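Prüfliste Packtisch, Raum 301 – mit meinen Anmerkungen

So, ich war am 3. Mai wieder mit dem Klemmbrett unterwegs. Hier die Punkte, und dahinter jeweils mein Senf.

1. Tischfläche frei von Klebebandresten: in Ordnung. Ihr habt gewischt, ich hab's gemerkt!
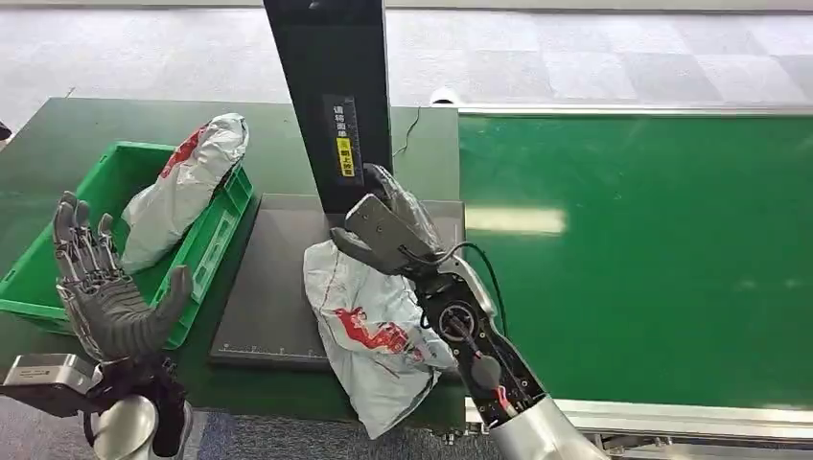 2. Messplatte und Säule. Auf der Platte wird gemessen und nichts abgestellt, auch kein Kaffee (Calico-Schicht, ich schaue euch an). Die Skala an der Vorderkante ist gut zu lesen, das passt. Was mir weniger gefällt, ist das kurze lose Stück schwarzes Kabel rechts neben der Säule – bitte mit Clips festmachen, die liegen bei Dhanial im Schrank.

3. Warnaufkleber vorhanden: ja, der gelbe sitzt unten auf dem schwarzen Schild. Bleibt dran.

4. Versandbeutel: Tüten mit offener Naht aussortieren, nicht überkleben. Steht seit Januar auf der Liste, und ich schreibe es gern noch 20 Mal.
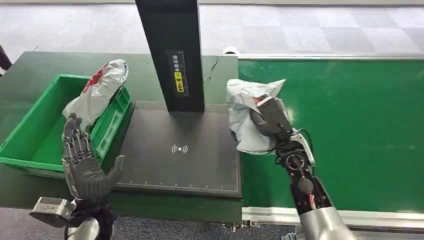 Geprüft und kommentiert von: Ehsan Zaidi, Packbereich Sornent

5. Kisten. Die grüne steht links auf dem Tisch, von mir aus gern. Beutel aufrecht hineinstellen, so wie der grau-weiße mit dem roten Aufdruck, dann findet man sie auch wieder. Gestapelt wird nur auf dem Boden.

6. Fluchtweg: frei. Nächste Runde dann mit den Leuten von Zollulska.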